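Workshop notebook, Friday, late arvo

Drying rack / hanging jig for the cloth samples. Second go.

Took the old bench covering off first thing, it was filthy with wax and somebody's glue. Fresh brown kraft paper down over the lot, taped underneath this time so the edges don't lift. Much nicer to work on. Pencil marks show up, threads show up, dropped pins sort of show up. Svenja wants to keep a roll by the door permanently, fine by me if Tilstead will do the wide one again.

Dowels: used the pale ones from the offcuts bin, sanded the tops round so they don't snag. Drilled for them a bit tight, had to tap in with the mallet and one split. Binned it, cut another. Glue was the cheap white stuff, left it over lunch. Should of left it longer, one still had a bit of wobble at 2.

Blue cloth is the cotton offcut from Rathjen, the one Ida washed twice so it's done all the shrinking it's going to do. Matúš reckons it's too light for a fair go and we should be using the towelling. Maybe. Towelling sheds everywhere and I'm the one who sweeps.
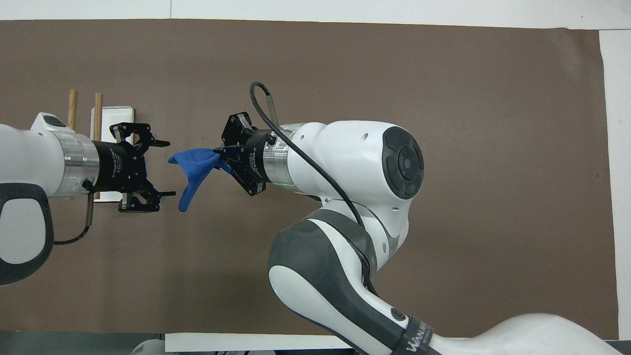 Other thing with the cotton is the grain. Cut edge pulls skew if you hang it by the corners, and then it never folds square again without a press. Want to try hemming the next lot, just a narrow single turn, 7 mm, Morag has the machine at her place and says she'll run them up if I pin first. Need to remember to send her the blue thread as well, she's only got black and a horrible orange.

Folding notes while I think of it. Halves then halves again works if the cloth has been smoothed flat by hand from the middle out. From the edge in just chases the wrinkle about. Tried the iron on low, good result but you can't be ironing every time. Spray bottle of water plus ten min under a board is nearly as good.

Storage: flat in the shallow drawer, paper between colours. The Skaslow tub is no good, lid bows and the stack slides to one end. Helmut offered the old plan drawers from upstairs, too big to get round the landing I think, will measure Monday. Stair is tight at the turn.

Also the kraft paper marks when you drag anything with a sharp foot over it. Not a drama but it means a fresh sheet more often than I'd budgeted. Look at the heavier weight, Dastgate sell it by the metre.

To do
- reglue wobbly dowel, clamp it properly, leave overnigt
- wash remaining offcuts, cold, no softener (softener makes it slippery, Ida was right)
- pins!! we are down to the bent ones
- hem sample x 2 for Morag, label which edge is selvedge
- ask Matúš for his towelling so he stops going on about it
- find the good scissors. They are for FABRIC

Lights off 5.40, glue lid back on.

2 comments | 15 shares

Comments

Ida T.
Scissors are in the tin with the chalk. I did the second wash at 40 by the way, not cold, so if the new ones come up a different size that's why. I'll redo them all at 40 if you leave them in the basket.

Matúš
Not going on about it. Towelling is on your chair. Shake it outside first.

Contact the workshop | © Workshop notebook | Back to top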